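# Re-labeling a tabletop play set after collection

This page covers the Giromby method for adding language labels to tabletop manipulation episodes once they have been recorded. It assumes you already have synchronized overhead and wrist video from Drusside or a similar logger, plus joint states and gripper width.

## 1. Lay out the objects

Use more objects than any one instruction will name. A policy trained with one cup on the table learns to ignore the word "cup," and the re-labeling step can't repair that afterward.
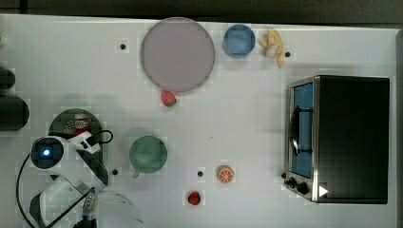

Mix rigid and soft items, and include some food items that could be confused with each other. Leave the oven where the arm can reach the handle. Change the layout every 8 episodes, and write a new layout ID to the session file each time you do. Episodes with a missing layout ID are dropped by the importer without a warning.

## 2. Cut the episodes

Run the Kaseck splitter with its default settings. It places a cut wherever the gripper width changes direction and the wrist speed is low. Then:

1. Discard segments shorter than 30 frames.
2. Merge neighbors that share the same target object.
3. Export the first, middle, and last frame of each segment from both cameras.

Soft objects cause false cuts — the fingers keep moving after contact. Raise the width threshold for plush items before you run step 2.

## 3. Label from the wrist view first

Annotators name the target from the wrist frame, then check it against the overhead frame. In our August trial the reverse order led to more disagreements over small red items.

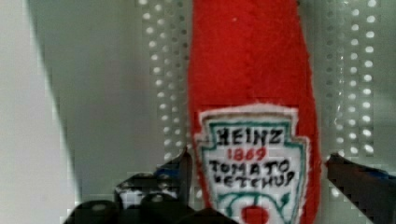 *Wrist view with the plush ketchup bottle between the fingers. Target label: "ketchup bottle."*

Use the plainest noun that separates the object from everything else in the layout. Brand names go in the alias field, never in the instruction.

## 4. Add the relation phrase

Relations such as "next to the bowl" come from the overhead view only. Write them relative to a named object. "Left" and "right" are allowed only if the camera orientation is stored with the episode, and sideways views must be rotated before labeling.

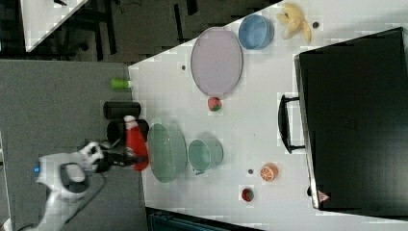

*Gripper at the red squeeze bottle, near the table edge. Relation: "next to the green bowl."*

Set the edge flag for targets like this one. Dauda, our sampler, caps flagged segments at 100 per training run; without the cap, they crowded out mid-table grasps.

## 5. Check before training

Re-label 60 segments with a second annotator. Compare nouns and relations separately, as a single agreement score hides which of the two is failing. If the nouns disagree, go back to step 3 and tighten the object list. If only the relations disagree, the camera orientation field is the first thing to inspect.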